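The Sink at Villalba Street

I wore my KUNG FU sweatshirt on the first day of sink work, and after that Domingo wouldn't let me start a session without it.
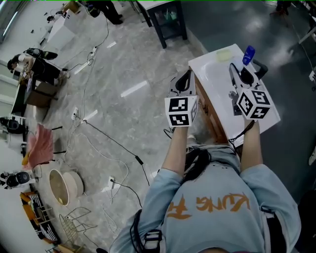 Morning

"Slower," said Domingo Urrutia. "You're cleaning it like your mother is coming."

"My mother IS coming. In July."

"Then clean it like she already left."

I closed the left gripper on nothing, just to hear it, and bent over the basin again. I loved those things. You squeeze with your own fingers and the black jaws come together a hand's length further out, and by the second hour your brain has quietly moved the ends of your arms. I'd gone home the night before and reached for a mug from too far away! I stood there in my kitchen with my hand in the air, delighted.

The job was simple to say. Pick up the bottle with the blue cap, put it out of the way, pick up the sponge, wipe the basin, put everything back. Then do it again, a little differently, because Drudent was going to learn it from me and Drudent should not grow up thinking there is only one place in the world a sponge can be.

Drudent lived at Fustwood, on the other side of the city, and had two arms and a very small opinion of faucets. I had met it exactly once. It had been trying to wipe a table and had wiped mostly the air over the table, with tremendous care, and I went straight to Victor Swai and asked if I could be one of the people who taught it.

"You'll be sore," he said. "You'll be bored too."

He was right about sore.

The wrong way to hold a sponge

Here's what I didn't know about sponges. If you grab one flat, by the middle, you can't press down, so it skates. If you grab it by an edge it folds up and the jaws scrape. You have to come in at a slant and take a good bite of it, and then roll your wrist over as you lower it, and if you do it right the whole thing spreads out under you like a little pancake. It took me 40 tries to find that roll. When I got it I yelled so loudly that Domingo took a step toward the power strip, thinking I'd had a shock.

"Did you see that?"

"I saw your back," he said. "It says kung fu."

"Watch the next one."

He came and stood beside me and watched the next one, and I could tell he was trying not to be impressed. Then he made me do it from the other side of the basin, where it was harder, and then with the bottle in the way, where it was terrible. I dropped the bottle. I dropped it again.

"Delete those?" I asked.

"The first one, yes. The second one you picked it up again very nicely. Keep that."

I've thought about that a lot. I had been holding my breath all morning trying to be perfect, and the part he wanted was me fishing a bottle off the bottom of a sink. So I started letting things go a bit wrong - a sponge left too near the edge, a bottle lying on its side - and then putting them right. That was the best afternoon of work I've ever had. I stepped over the cables, I stepped back over the cables, I wiped that basin until my shoulders hummed.

Fustwood

Victor called us over 12 days later. He didn't say how it was going, he just said to bring lunch.

They had built Drudent a basin that wasn't ours. It was deeper and it was gray, and the sponge was green. I hated it on sight. I wanted to run out and fetch the right one.

"It's never seen green," I whispered.

"Neither had you, once," said Domingo, eating a sandwich.

Drudent took the bottle first. Good. It set the bottle down behind the faucet and waited there a moment, as if somebody had asked it a question. Then the left arm went out to the sponge, flat, straight at the middle, and my stomach dropped.

It stopped. It backed up the width of a finger, tilted, and came in at a slant. It took a good bite. And as the arm went down the wrist rolled over - my roll, my own silly pancake roll, with the tiny hitch at the end that comes from the time I broke my wrist at 11, falling off a wall behind Clundine Pool.

Nobody had programmed a hitch. I had my hand over my mouth.

"It's limping," said Victor, leaning in. "Is that a fault in the joint?"

"No," I said. "That's me."

He looked at my wrist, and at Drudent's, and wrote something down. Domingo had stopped chewing.

The sponge skated on the far corner and came loose. Drudent went back for it. I found I was leaning over with my own hands out in front of me, squeezing, and Domingo gently moved his sandwich out of my reach.

"Tomorrow," said Victor, still writing. "How do you feel about frying pans?"

"Can I start tonight?" I said.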